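자주 묻는 질문 - 사몰로라 동네 목공 교실

안녕하세요, 사몰로라 목공 교실입니다. 전화나 메일로 같은 질문을 자주 받다 보니, 한 번쯤 제대로 정리해 두면 서로 편하겠다 싶어서 이 페이지를 만들었습니다. 글이 좀 길어졌는데요, 차 한 잔 곁에 두고 필요한 부분만 골라 읽으셔도 괜찮습니다. (마지막 수정: 2026-03-24)

톱을 한 번도 잡아 본 적이 없는데 괜찮을까요?

그럼요, 괜찮고말고요! 입문반에 오시는 분들은 대부분 처음이십니다. 첫 시간에는 자를 대고 연필로 선 긋는 것부터 천천히 합니다. 선 긋는 게 뭐 어렵나 하시다가도 막상 해 보면 생각보다 재미있다고들 하세요. 톱질은 둘째 시간부터 들어가고, 자투리 나무로 충분히 연습한 다음에 본 작품으로 넘어갑니다.

입문반에서는 무엇을 만드나요?

벽에 거는 작은 선반입니다. 길이 62cm에 깊이 30cm를 기본으로 하는데, 댁에 놓을 자리가 따로 있으시면 치수를 재 오세요. 너무 큰 것만 아니면 맞춰 드립니다. 이 도안은 누누 로보 선생님이 처음 교실을 열 때 그린 것을 조금씩 고쳐 가며 지금까지 쓰고 있어요. 받침대 모서리를 둥글릴지 각지게 둘지는 각자 정하시면 됩니다.

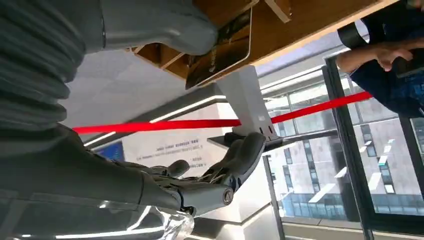

선반이 끝나고도 시간이 남는 분들은 도마나 연필꽂이를 하나 더 만들어 가시기도 합니다. 이때 드는 나무는 자투리 상자에서 꺼내 쓰시면 되고 따로 돈을 받지 않습니다. 다만 자투리다 보니 날마다 들어 있는 것이 달라서, 원하는 나무가 꼭 있다고는 약속드리지 못해요.

어떤 나무를 쓰나요?

입문반은 삼나무와 소나무를 씁니다. 가볍고 물러서 손에 힘이 많지 않은 분도 다루기 좋거든요. 중급반부터는 물푸레나무나 호두나무도 고르실 수 있는데, 이런 나무는 재료비가 따로 붙습니다. 나무는 고디뉴 목재소에서 받아 오고, 들어온 뒤에도 교실 안에서 한동안 눕혀 두었다가 씁니다. 급하게 쓰면 나중에 휘는 일이 있어서 이 부분만큼은 저희가 고집을 좀 부립니다.

공구를 사 가야 하나요?

아니요, 빈손으로 오세요. 톱, 대패, 끌, 직각자 모두 교실 것을 쓰시면 됩니다. 이미 가지고 계신 공구가 있으면 가져오셔도 좋고, 날이 무뎌졌으면 수업 시작 전에 같이 갈아 봐요. 옷은 톱밥이 묻어도 아깝지 않은 것으로, 신발은 앞이 막힌 것으로 부탁드립니다. 슬리퍼나 샌들을 신고 오시면 작업대에 서실 수가 없어서 그냥 돌아가셔야 하니 이것만은 꼭 기억해 주세요.

수업 시간과 수강료는 어떻게 되나요?

입문반은 여섯 번, 중급반은 여덟 번이고 한 번에 두 시간 반씩 합니다. 다음 입문반은 6월에 시작합니다. 수강료는 기수마다 나뭇값에 따라 조금씩 바뀌기 때문에 여기 적어 두기보다 메일로 문의해 주시면 그때그때 정확한 금액을 알려 드리고 있어요. 입문반 재료비는 수강료에 들어 있습니다.

수업을 한 번 빠지면 어떻게 하나요?

살다 보면 못 오시는 날도 있지요. 미리 연락만 주시면 같은 기수 안에서 한 번은 보충 시간을 잡아 드립니다. 만들던 작품은 이름표를 붙여 보관해 두니 걱정하지 마세요. 다만 기수가 끝나고 한 달이 지나도록 찾아가지 않으시면 저희도 놓아둘 자리가 모자라서, 한 번 더 연락을 드린 뒤에 정리하고 있습니다.

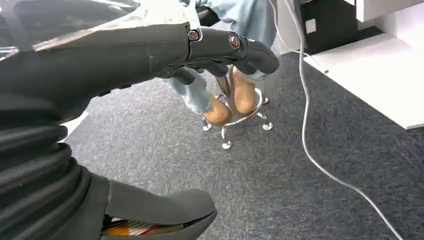 보충 시간은 주로 낮에 잡히는 편입니다. 저녁밖에 안 되시는 분은 연락 주실 때 같이 적어 주시면 되도록 맞춰 볼게요. 두 번 넘게 빠지게 되실 것 같으면 차라리 다음 기수로 옮기시기를 권해 드립니다. 옮기시는 데 드는 비용은 없습니다.

마감은 무엇으로 하나요?

저희는 굿비 오일을 얇게 두 번 바릅니다. 냄새가 순하고 헝겊으로 쓱쓱 문지르면 되니 처음 하시는 분도 얼룩이 덜 생겨요. 첫 번째 칠을 하고 하루는 두어야 해서, 마지막 두 번의 수업에 나누어 바르게 됩니다. 댁에서는 해마다 한 번쯤 마른 헝겊에 오일을 조금 묻혀 닦아 주시면 색이 오래갑니다. 오일 묻은 헝겊은 뭉쳐 두면 저절로 열이 날 수 있으니 물에 적셔 펴서 말린 뒤에 버려 주세요.

아이와 함께 들을 수 있나요?

초등학교 고학년부터 보호자와 짝을 지어 들으실 수 있습니다. 작업대 하나를 두 분이 같이 쓰시고, 작품도 하나를 함께 만드시게 됩니다. 더 어린 친구들은 방학 때 여는 나무 장난감 교실을 기다려 주세요.

찾아가는 길을 알려 주세요.

풀터 상가 뒷골목으로 들어오셔서 빵집을 지나 왼쪽 두 번째 문입니다. 간판이 작아서 지나치는 분이 많으니 헤매시면 편하게 전화 주세요. 전화번호 끝자리는 2052이고 전체 번호는 신청 확인 메일에 적혀 있습니다. 버스는 32번이 상가 바로 앞에 섭니다. 차를 가져오시면 상가 주차장에 대시고 주차권을 교실로 들고 오세요. 도장을 찍어 드립니다.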